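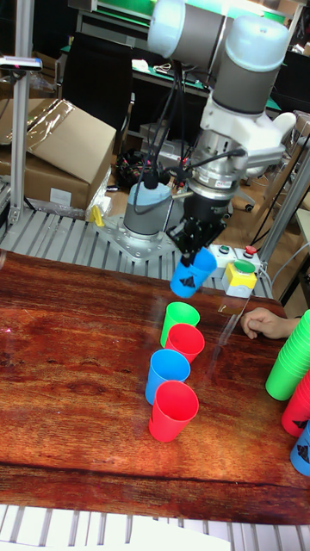 Cup cell notebook, June. Entry by Sunil Barua

Carried on with the regrip settings on the cup nesting task. Arm was powered up at 09:10 and left to run the warm-up path before anything was measured. Joint readings steady by the end of it. Logged under run 922.

State of the cell at start: base plate bolts checked with the torque wrench, none moved. Gripper fingers cleaned with a damp cloth. The pads pick up a film from the plastic and grip falls off after a while, so this goes on the start-of-shift list from now on. Wrist cables re-dressed. The loop was rubbing on the flange at full rotation of the last joint, and there was a shiny patch on the sleeve. Not through to the conductor. Added a turn of spiral wrap and left more slack on the wrist side. Check again at the end of the month.

Tool centre point. The value in the Notari config did not agree with the pointer test. Error was 2 mm along the finger axis, nothing worth correcting in the other directions. Probable cause is the pad change, as the new pads are thicker and the file was never updated. Re-taught with the pointer from four orientations and saved under a new name. Old file kept until Alon has run his side with the new one.

Table height re-taught as well. The top is not flat. It sits lower towards the front edge, and with a single height value the fingers came down too far at the back and too shallow at the front. Now using three taught points and a fitted plane. Anyone who shifts the table must teach all three again.

Gripper force. Started at the value Oshima left in the settings. Fine for a single cup, too low for a nested stack held by the rim: the stack swings when the arm stops and the inner cups creep round. Raising the force stops the creep but ovals the rim of the outer cup, and then the next one does not seat. Settled on 46 per cent with the approach speed reduced for the last part of the descent. The creep is still there at high acceleration — I have capped acceleration on the carry move and left the empty return move alone.
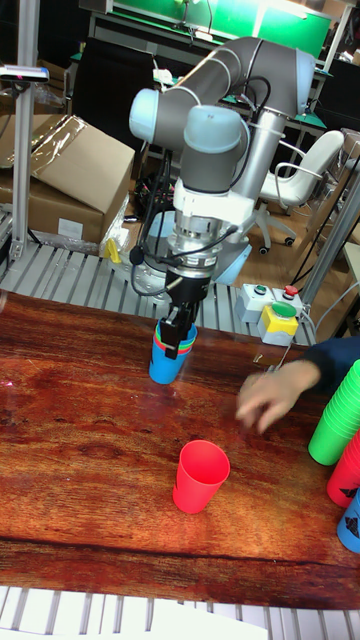
Release height matters more than I had allowed for. Opening the fingers too high lets the stack drop on the skirt of the cup below and it sits crooked. Too low and the fingertips touch the cup underneath on opening. Lowered the release in 5 mm steps until it seated cleanly, then went up one half-step. Value is in the config with a comment beside it.

Also changed the finger opening on approach. It was going to full stroke every time, and with cups standing close together the outside of the finger knocked the neighbour. Part opening is enough to clear one wall of the rim.

Stop buttons tested from the operator side before the first run and again after lunch. Both stops dropped the drives. Reset is slow on the second one and needs a firm press. Contact block is the likely culprit. Zirkier part, on order. Cell stays in use meanwhile, but if reset starts failing, lock it off and tell me.

Working rule for laying out and moving cups by hand: speed at the reduced setting, one person at the table, stop box within reach. Sleeves kept clear of the fingers.

Still open:
Camera mount on the left post to be checked for play. Calibration drifted slightly against last month and I would sooner blame the bracket than the lens.
Cables on the floor behind the base want a tray.
Print the new TCP values and tape them inside the cabinet door.
Repeat the force test with new cups, as the ones in use have softened at the rim.

Arm parked and drives off at 17:40.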